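Keeping an old desktop computer going

My kitchen computer is older than my son's bike and I'm not giving it up. It has every recipe I've typed out since my aunt Ginette Texier handed me her box of cards (the oldest one is dated 1948 and calls for a frightening amount of lard!), so I look after it the way I look after my good knives.

Dust is the big one. Twice a year, in June and again before the holidays, I shut it down, pull the plug and carry it to the big table. Use a soft paintbrush, one that has never seen paint, and hold the fan still with a finger while you brush. Canned air is fine too, in short bursts, outdoors if you can stand the cold.

Screws go in a muffin tin, one cup for each part. I used to put them all in a saucer and, well, I have a case with two screws missing.

Lay the tower flat before you go poking around inside, and give yourself some light.

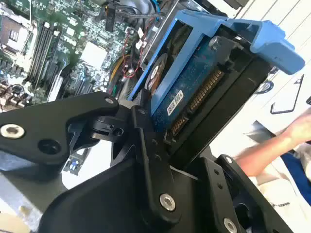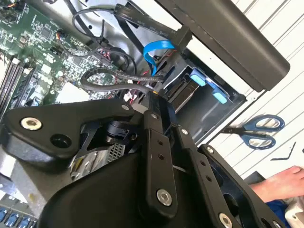
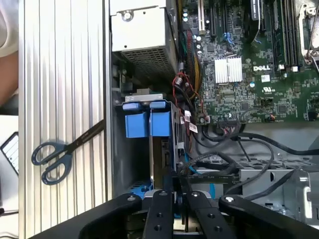

Before any of this, copy your files! I keep two copies, one on a stick in the button drawer and one at Joelle Khoury's house, and she keeps hers at mine. Label the stick with masking tape and a date, otherwise you'll be plugging in every stick you own to find the right one.

For a sticky keyboard, turn it upside down and tap it over the sink, then go between the keys with a cotton swab barely damp with rubbing alcohol. Butter fingerprints come off the same way. Don't spray anything straight onto the keys or the screen, spray the cloth.

Oh, and keep the whole thing away from the stove. Mine lived next to the fryer for a winter and I was cleaning grease out of the vents until spring.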